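Womstead kitchen library adds steamer sets to loan shelf

12/9/25 – The Womstead kitchen library has put bamboo steamer sets on its loan shelf for the winter, following requests that began in October. Sets go out for 3 weeks at a time and can be renewed once if no one else is on the list.

The library, which shares a building with the Skusby street reading room, lends cookware to households in Womstead and Ratuddale. It made 193 loans last month, most of them stockpots and baking pans. Almost 2,000 items have gone out since the shelf opened.

Each steamer set is issued with a cutting board and small cups for dipping sauce. The steamers have two tiers and a lid, and fit over a pot of simmering water. Borrowers supply the pot. The base of the lower tier should sit above the water line at all times, and the water should be checked every 10 minutes during long steaming.

Steamers must be returned clean and fully dry. Soap is not to be used on the bamboo – hot water and a soft brush are enough. Tiers should be air-dried apart for a full day before they are stacked again. Sets returned damp will be held back from the next borrower until they have dried, and a second damp return carries a $5 charge.

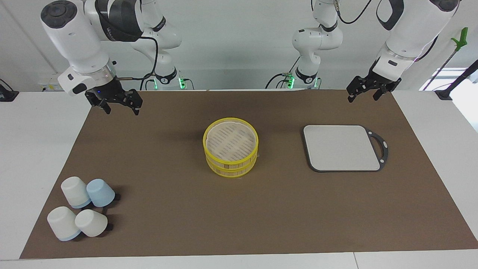

Cups are checked for chips at the desk on the way out and again on return. A chipped cup can be replaced with any cup of similar size. Boards are to be washed by hand.

A printed sheet with steaming times for dumplings, buns, fish and greens comes with each set. The times were supplied by Ông, the noodle shop in Ratuddale. Reservations are taken at the desk or by phone. The deposit is $40, refunded on return.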